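Subject: Re: [grippers] Lunex vs. Marti fingers, bathroom round
From: Engelbert Frei
To: the list

Brigitta Hubmann wrote:

> Engelbert, you promised us numbers in September and so far we have
> had one complaint about cable ties. Which of the two did you end up
> keeping on the arm? We have to order for the second cell and I would
> like to do it once. Also, are you still on the old Ernico controller,
> or did you give in and go to the Troranix? If you changed the
> controller halfway through then please say so up front, so that I
> can stop reading there.
>
> B.

I did not change the controller halfway through. I changed it before I started, lost nine working days to it, and then started. So you may keep reading.

The short version for people with an order form open: I kept the Lunex. I am not in love with it. The Marti is the better-made object by a good distance, it closes with a sound like an expensive car door, and if the job were picking up machined blocks from a flat table I would have sent the Lunex back with a rude note in the box. The job was household stuff out of vanity drawers, and there the Marti kept running out of room before it ran out of talent.

Setup, for the record. Same arm for both, same wrist, same head camera, Troranix controller throughout, firmware left alone even when it begged me to update. An operator did the approach by hand for every grasp. I wanted to compare fingers, and every time I let a policy do the approach I ended up comparing policies. Total logged grasps were 1,423. I had planned on 1,000 and then kept going because the Marti's fingertip pads wore through and I wanted a fair run on the new set. 600 of the total are from drawers, the rest are counter and shelf. If all you do is counter and shelf, stop here and buy whichever one is in stock. I could not separate them, and I tried, because I had a spreadsheet and wanted to use it.

Drawers are another matter. A drawer is a box that has been designed to stop your wrist from getting where it wants to be. You come in from above or from the side, and either way there is a wall, or a divider, or the bottom of the countertop, and your lovely collision model has an opinion about all three. The Marti body is wider behind the fingers than the drawing suggests, because the drawing leaves out the connector, and the connector sticks out sideways. I have raised this with them. They sent me the drawing again.

The item I came to dread was the hair dryer. It has a fat round barrel nobody's fingers like, a handle that is a decent size but never at the angle you want, and a cord. From the side, with the dryer next to one of those insert boxes, the handle is the only sensible target, and you come at it with the fingers nearly level and hope the knuckle clears the wall.

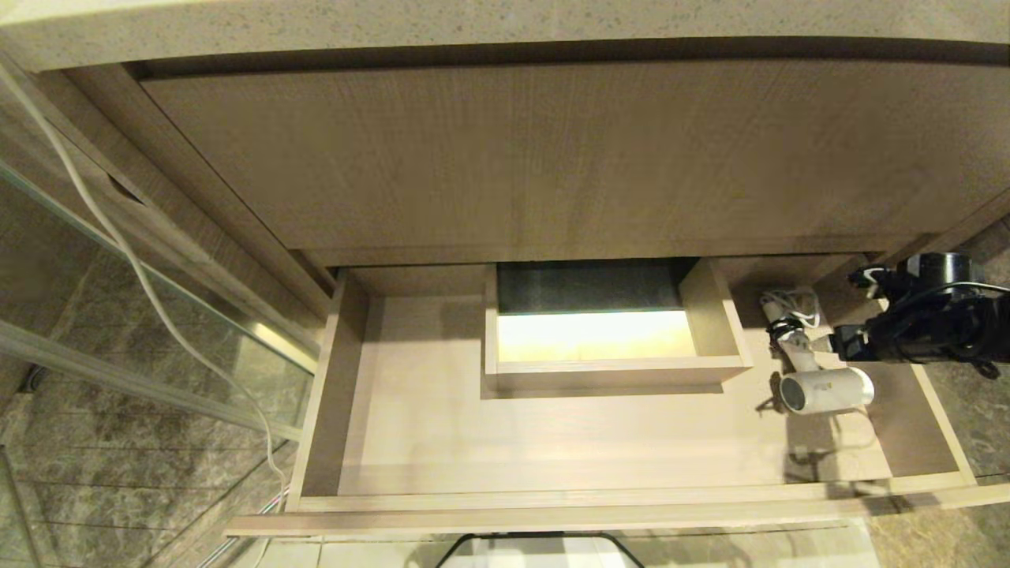 Brigitta Hubmann answered the draft of this that I sent her with the remark that going for the handle is only sensible if you have already decided not to use the wrist roll. Her crew takes dryers by the barrel, from above, with the fingers opened to the limit, and she says the drop rate is fine provided you are not proud about how it looks. She also wanted to know whether I had tried the long fingertips, and whether I was counting a grasp as good when the dryer came up but the cord stayed behind on something.

All right. Taking those in order.

Barrel from above: tried it, with both. The Lunex opens wide enough for the small travel dryers and for nothing else I had. The Marti opens wider and will take a mid-size barrel, and for that one grasp it is clearly the winner, so if Brigitta's drawers are full of barrels then she should weigh that more than I did. My trouble was what happens next. Held by the barrel, the handle swings, and my place step wants to know which way the handle is pointing. You can regrasp, of course. I have watched a lot of regrasps this year and I would like to watch fewer.

Long fingertips: yes, on the Lunex, for a couple of afternoons. They reach nicely and they bend nicely too. At the tip you get enough sideways play that the force reading turns into more of a mood. I went back to the standard ones. Marti will sell you a long set as well, at a price that made me close the browser tab and go for a walk.

Cords: I logged a grasp as good only if the whole thing came out, cord included, with no help from me. That is harsh, and it is also the reason my success numbers look worse than everyone else's on this list, which I mention without bitterness. A cord that is wound up and tied is mostly a non-event, unless a finger goes into the loops, in which case you are now holding a bundle of cord with a dryer hanging off it. The Lunex fingers are slimmer and do this more often. That is the one real mark against it in the drawer set. I lowered the approach height a little and it got better, but I did not solve it.

Now the cables on our own side of things. My complaint about cable ties stands. Whatever you route along the outside of the wrist joint will, sooner or later, find the drawer edge. The Marti wants two lines, power and data, and the Lunex gets by with one. If you leave enough slack for a full roll you have a loop, and the loop goes visiting. If you leave less slack, you find out about it at the far end of the roll, and so does the connector. I have ended up with a short loop high on the arm and everything below that strapped flat. It is ugly and I have stopped apologizing for it to people who come by the lab.

Camera. Several of you asked off-list, so: I stayed with the head camera only for this round. From up there a drawer looks very simple and about half as deep as it is. A pale object on a pale drawer floor is hard on the depth, and lit inserts are worse, since exposure goes off to look after the bright spot and leaves the rest of the drawer to fend for itself. I locked exposure after the first day and should have done it in the first minute. A wrist camera would help with the last few centimeters. It would also add another cable, and see above.

Controller, since Brigitta will ask again. The Troranix is fine. The Ernico was also fine, apart from the gripper port dropping out when it got warm in the cabinet, which made every comparison on it a comparison of room temperature. Moving over meant redoing all the tool frames, and the Troranix manual explains tool frames on page 8 in a paragraph that I believe was translated out of English and then back in. If anyone needs my notes I will send them, though they contain language.

What I would order for a second cell, if it were mine: Lunex, standard fingertips, two spare sets of pads. The pads on both brands last some weeks of drawer work and then go all at once, usually with a visitor in the room. If your objects are bigger than mine, or you really do like picking things up by the barrel, then Marti, and measure the connector yourself with a ruler before you design anything around it.

The log is a plain CSV, one line per grasp, with a notes column. Please don't read too much into the notes column after about four in the afternoon. I still have to merge the two pad sets into one file and take out the runs where the arm was switched off, of which there were more than I care to type here. I will put it in the usual place when that is done.

Brigitta, if your people kept counts on the barrel grasps, even rough ones, could you send them over? I would like to put them next to mine before I send the Marti back, and I have it until the end of the month.

Engelbert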